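제목: Re: [조립자동화] PC 분해/조립 셀 그리퍼 비교, 2차 결과

지난달에 올라온 질문에 답이 늦었습니다. 4월에 돌린 2차 시험이 끝나서 결과와 함께 적습니다. 원문은 아래에 인용합니다.

> 저희도 중고 데스크톱으로 부품 탈착 시험을 준비하고 있습니다.
> 1차 결과 글에서 Clatik 평행 그리퍼로 CPU까지 집었다고 하셨는데,
> 같은 손가락으로 하드디스크와 확장 카드도 처리하신 건지,
> 아니면 부품마다 손가락을 바꾸신 건지 궁금합니다.
> 그리고 손목 카메라를 쓰셨는지 고정 카메라만 쓰셨는지도
> 알려 주시면 감사하겠습니다. 저희는 Trundberg 제어기를
> 검토 중인데 힘 제어 주기가 충분한지 판단이 안 섭니다.

먼저 손가락 이야기부터 하겠습니다. 1차에서는 부품마다 손가락을 바꿨습니다. 2차에서는 한 세트로 끝까지 가는 것을 조건으로 걸었고, 그리퍼는 두 종류를 비교했습니다. 하나는 1차와 같은 Clatik 전동 평행 그리퍼이고, 다른 하나는 Plulurbridge에서 나온 같은 급의 모델입니다. 손가락은 양쪽 모두 저희가 깎은 알루미늄 손가락이고 끝에 얇은 우레탄을 붙였습니다. 팔, 지그, 본체는 바꾸지 않았습니다.

시험 작업은 세 가지입니다. CPU를 지그 홈에서 집어 소켓에 내려놓기, 캐디에 든 하드디스크를 지그에서 뽑아 베이에 넣기, 확장 카드를 슬롯에 꽂기. 작업마다 그리퍼별로 300회씩 돌렸습니다. 다만 확장 카드 작업에서 Plulurbridge 쪽은 손가락 고정 나사가 풀린 상태로 돌아간 6회를 뺐습니다. 그래서 집계에 들어간 시도는 모두 1,794회입니다. 제외한 시도의 로그도 지우지 않았으니 필요하신 분은 말씀해 주십시오.

CPU는 두 그리퍼 사이에 차이가 거의 없었습니다. 실패는 대부분 집는 단계가 아니라 놓는 단계에서 나왔습니다. 소켓 위에서 손가락을 벌릴 때 한쪽 손가락이 먼저 떨어지면 CPU가 조금 끌려갑니다. Clatik은 여는 속도를 낮추면 이 현상이 줄었고, Plulurbridge는 최저 속도 설정이 그만큼 낮지 않아서 팔을 미세하게 반대로 움직여 보정했습니다. 소켓 프레임은 미리 사람이 열어 둔 상태에서 시작합니다. 레버와 프레임을 로봇이 여닫는 작업은 이번 범위에 넣지 않았습니다.

하드디스크는 Plulurbridge가 나았습니다. 스트로크가 넓어서 캐디 양옆을 바로 잡을 수 있습니다. Clatik은 폭이 모자라 캐디의 얇은 쪽을 잡아야 했고, 베이 입구에서 걸렸을 때 캐디가 손가락 사이에서 돌아가는 일이 있었습니다. 우레탄을 두꺼운 것으로 바꾸면 덜 돌아가지만 그러면 CPU를 집을 때 위치가 흔들립니다. 한 세트로 전부 처리한다는 조건에서는 여기가 가장 큰 타협점이었습니다.

확장 카드는 두 쪽 다 만족스럽지 않습니다. 브래킷을 잡으면 꽂는 힘이 카드 한쪽 끝에 몰려서 반대쪽이 들립니다. 기판 윗변을 잡으면 힘은 고르게 들어가는데, 케이스 안쪽 여유가 좁아서 손가락이 옆 구조물에 닿을 때가 있습니다. 지금은 윗변을 잡아 반쯤 꽂고, 손가락을 닫은 채 브래킷 쪽을 한 번 더 눌러 주는 2단계 동작으로 돌리고 있습니다. 시간은 더 걸리지만 재시도 횟수가 줄어서 전체로는 이쪽이 빠릅니다.

카메라는 1차 때 손목 카메라만 썼고, 2차에서는 고정 카메라를 추가했습니다. 손목 카메라는 CPU 홈과 소켓 위치를 잡을 때는 충분했습니다. 하드디스크를 들고 있을 때는 부품이 시야를 가려서 쓸 수 있는 화면이 거의 없습니다. 고정 카메라는 그 구간에서만 판정에 쓰고, 나머지 구간에서는 기록용입니다. 조명은 확산판을 하나 더 댔습니다. CPU 윗면의 금속 반사 때문에 모서리 검출이 튀던 문제는 그것으로 대부분 없어졌습니다.

Trundberg 제어기는 저희도 두 주 동안 빌려서 써 봤습니다. 힘 제어 주기 자체는 이 작업에 부족하지 않았습니다. 오히려 그리퍼 통신이 문제였습니다. 그리퍼 명령이 별도 큐로 처리되어서 팔 동작과 그리퍼 열림 시점을 맞추기가 어렵습니다. 앞에서 말한 CPU 놓기처럼 팔을 보정하면서 손가락을 여는 동작이 필요하면 이 부분을 먼저 확인해 보시기를 권합니다. 대기 시간을 고정으로 넣는 방법도 해 봤는데 큐 지연이 일정하지 않아서 효과가 없었습니다. 펌웨어를 올리면 달라질 수도 있는데 저희가 쓴 장비는 받은 상태 그대로였습니다.

지그에 대해서도 따로 물어보신 분이 계셔서 적습니다. 지그 도면은 Teshome 프로젝트 저장소의 fixtures 폴더에 있습니다. CPU 홈은 1차 때보다 여유를 조금 더 주었습니다. 너무 딱 맞으면 집어 올릴 때 홈 벽에 걸려서 지그까지 들립니다. 하드디스크 자리는 그대로입니다. 출력하실 때는 바닥면이 휘지 않는지 확인하시고, 작업대에는 반드시 고정해서 쓰십시오. 양면테이프로는 오래 못 갑니다.

다음 시험에서는 메모리 모듈을 추가할 생각입니다. 양쪽 걸쇠 때문에 누르는 힘이 더 필요하고, 지금 손가락 길이로는 자세가 잘 안 나옵니다. 손가락을 길게 하면 CPU 쪽 정밀도가 떨어질 것 같아서 형상을 고민하고 있습니다. 비슷한 작업을 해 보신 분이 계시면 손가락 길이와 끝단 형상을 알려 주시면 도움이 되겠습니다.

로그와 설정 파일은 저장소에 같이 올려 두었습니다. 그리퍼별 속도와 파지력 값은 설정 파일 첫머리에 있습니다.

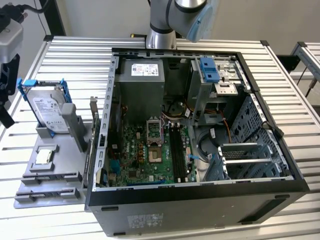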